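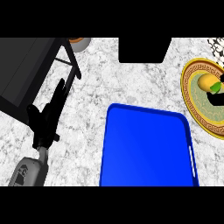
Frequently Asked Questions

Simulated Countertop Tasks: Method, Results and Access

This page answers questions received by the Draston research group regarding its study of two-arm manipulation policies trained in simulation. Questions on licensing should be sent to Sandra Lambert. Technical questions should be sent to Tiina Koivisto.

What is the purpose of the study?

The study asks how much of a two-arm policy's training can be carried out on rendered kitchen scenes before any demonstrations are collected on physical arms. The work concerns tabletop tasks only: picking up an item of food or crockery, passing it from one arm to the other, and placing it on a tray or plate.

Are the arms and objects in the pictures real?

No. All pictures on this page are rendered in the Nkosi simulator. The marble countertop, the blue tray, the patterned plate and the yellow fruit are simulated assets. The same applies to both arms and their two-fingered grippers.

Which tasks are included?

The current release contains three task families, named transfer, handover and clear. In transfer, one arm moves an item from a plate to the tray. In handover, one arm picks up the item and the other places it. In clear, all loose items within reach are moved to the tray. Each episode starts from a randomized layout, and the tray may be rotated with respect to the edge of the counter.

How many demonstrations were used?

The training set contains 1,634 simulated demonstrations. A further 488 were held out for evaluation and were not used at any stage of training or model selection. Demonstrations were recorded by trained operators through a pair of leader arms connected to the simulator. Episodes in which the operator dropped the item and did not recover it were removed before the split was made.

What does the policy receive as input?

The policy receives one overhead camera view, the joint positions of both arms and the opening of each gripper. It does not receive object positions, object names or depth. The overhead view is padded with black bars at the top and bottom to fit the square input expected by the image encoder. Users who prepare their own data should apply the same padding. Stretching the view to fill the square lowered success in our tests.

Why do some objects extend beyond the camera view?

The camera position is varied slightly between episodes, and objects near the border of the workspace may be only partly visible. A plate may be cut off at the right side of the view, and the body of an arm may lie outside it while the fingers remain inside. These episodes were kept. A policy trained only on fully visible objects performed poorly when the camera was moved, even by a small amount.

What role do the bowls, cloths and appliances play?

They are distractors. Their type, position and surface pattern are drawn at random. A distractor is never the target of a task, but contact with one is recorded. An episode that ends with a distractor pushed off the counter is scored as a failure even if the item was placed correctly.

How is success measured?

An episode is successful if the item is at rest inside the raised lip of the tray and both grippers are open at the end of the time limit. The time limit is 30 seconds of simulated time. Partial credit is not given in the main results. The supplementary tables report grasp success and placement success separately.

What were the main findings?

Transfer was the most reliable family and handover the least. Most handover failures took place at the exchange itself, when the first gripper opened before the second had closed fully. Adding a short waiting period to the operator instructions reduced this type of failure. Varying the plate patterns and countertop textures helped on unseen layouts. Varying the lighting had a smaller effect than we had expected, and we do not yet have a satisfactory account of the reason.

Rounded items were harder than flat-sided ones in every family. The supplementary tables list results by item.

Has the policy been tested on physical arms?

A limited trial was carried out in May using a pair of Rotex arms. The trial covered the transfer family only. Grasping carried over well, while placement was less accurate near the far edge of the tray. The trial was too small to support a general claim, and its results are reported separately from the simulation results. A larger trial is planned.

Were both arms controlled by a single policy?

Yes. One policy produces the commands for both arms at each step. An earlier version used a separate policy for each arm with a shared signal between them. It was discontinued after frequent collisions above the tray.

Can the data be obtained?

The demonstrations, scene files and evaluation scripts are available on request for noncommercial research. Applicants should state their institution, the intended use and the name of the person responsible for the data. Several countertop assets were supplied by Susolix under a separate license and may not be redistributed. A version of the scene files without these assets can be provided.

Is a workstation with a graphics card required?

A graphics card is required for rendering and training. The recorded demonstrations can be replayed without one, as the images are stored with each episode.

How should errors be reported?

Please write to Tiina Koivisto with the episode number, the version of the scene files and a short account of the problem. Corrections are listed in the change log distributed with the data. Known issues at present include a small gap between the fingers and some rounded items during grasping, and incorrect shadows beneath the tray in a few layouts.

Page last revised: 2022-02-08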